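The Great July Bedroom Shuffle

I moved my bed three times in July, and I'm not sorry! We rent the top floor of an old house in Beltbridge, and by midsummer the bedroom is an oven (the roof is black tar, thanks for that, Jerdale Homes). So I started reading up on sleeping cool, and of course I went overboard.

First I shoved the headboard under the north window. Lovely breeze, but also the Russo Bakery truck at 4 in the morning, beeping its way backward down the alley. Then I tried the far wall, which was quiet and stuffy. I ended up in the middle of the room with a fan at my feet, like somebody camping indoors, and I slept like a rock.

Sheets matter more than I thought, too. I gave up my slippery polyester set and paid $33 for plain cotton at the Zotwood outlet, and I still keep a blanket on the bed because I can't fall asleep without some weight on me, even in a heat wave.
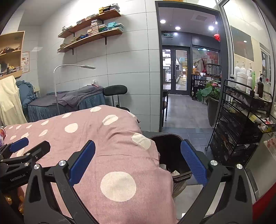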